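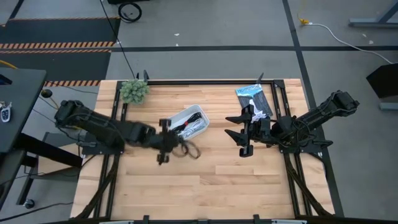

Palomino two-arm bench frame

Self-assembly frame and table top for a pair of small robot arms, for use in a home garage or a shared workshop. The arms bolt to the frame on opposite sides and face each other across the work surface. Arms and grippers are not included.

The frame is black aluminium extrusion, 40 mm square section, carried round the edges of the top and down the sides. The top is light hardwood in glued strips, supplied sanded and finished. It sits inside the frame and carries none of the load from the arms, so it can be lifted out and replaced without disturbing the arm mounts or their calibration.

What is in the box

Extrusion, cut to length and tapped at the ends
Hardwood top, 900 mm on the short side
2 arm mounting plates, undrilled
Corner brackets, T-nuts and M8 bolts
Short posts for marker tags or a light sensor
Adhesive cable clips
Hex keys, 3 sizes

Not supplied: power supplies, emergency stop, cameras, castors.

Assembly

Assembly needs two people for the last stage, when the top goes in. Everything before that can be done alone on a flat floor. Leave the corner bolts finger tight until the diagonals match, then tighten in opposite pairs. If the floor slopes, pack the feet before fitting the arms.

Mounting plates are undrilled because arm bases differ. Clamp the plate to the base, mark through and drill 0.5 mm over the bolt size. A paper template for the Trallus base is in the manual. Owners of other arms should measure the base itself, as published drawings are sometimes a revision behind.

Run arm wiring along the outside of each joint with enough slack for full travel. Move the arm by hand through its range with the power off and watch the wiring at the elbow. Most faults reported to us in the first month are a wire pulled tight at that joint.

Handling cable

The bench was drawn up for sorting and bundling cable, and most of the settings in the manual assume that kind of work. Cable is awkward. It springs open when released and drags its neighbours out of the tray. The following applies to parallel grippers with plain fingers.

Approach from directly above where possible. Close at low force, lift 3 cm, pause, then continue. The pause gives loose loops time to drop before the second arm comes in. Thick rounded cable needs a wider opening than its diameter suggests, as the strands rarely lie side by side. Thin cable may be gathered in one grip.

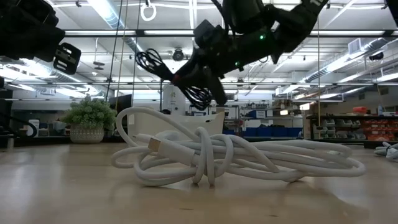 Black cable held in the gripper, white cable on the table top.

Keep tall objects out of the space between the arms. A bin at the back of the table is acceptable if its rim is entered in the collision file – the default file contains the top and the frame only.

Plugs cause more trouble than cord. A rigid connector housing tips the bundle as it is lifted and can catch under a loop. Where the work allows, grip close to the plug and let the cord trail.

Finish and marking

The table top has a slight sheen and will reflect overhead strip lights. For vision work, set exposure with the room lights on as they will be in use, or order the matt top. Pale cable on the pale top gives low contrast under bright lighting. Small scratches do not affect use and can be sanded out by hand, along the grain.

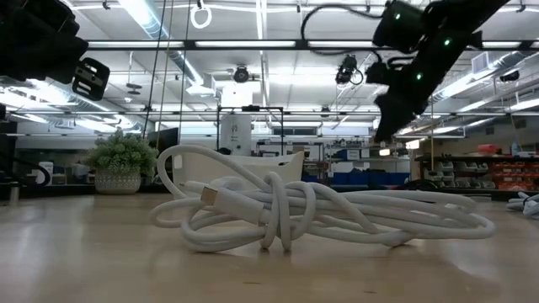
Questions from owners

Can the arms be mounted on the same side? Yes, with a longer side rail, sold separately. The collision file must be edited to suit.

Does the frame need bolting to the floor? Gilberto Chambi, who maintains the assembly manual, advises it for any arm run above half speed.

Will it take one arm only? Yes. Fit the second plate anyway, as it stiffens the rail.

Ordering

Made by Firneo in Skukville. Frames are cut to order, and the next batch leaves in June. For a non-standard top or rail length, write to Wanpen Chareonsuk at the workshop with the arm model and the base bolt pattern. Spare T-nuts are sold in bags of 40.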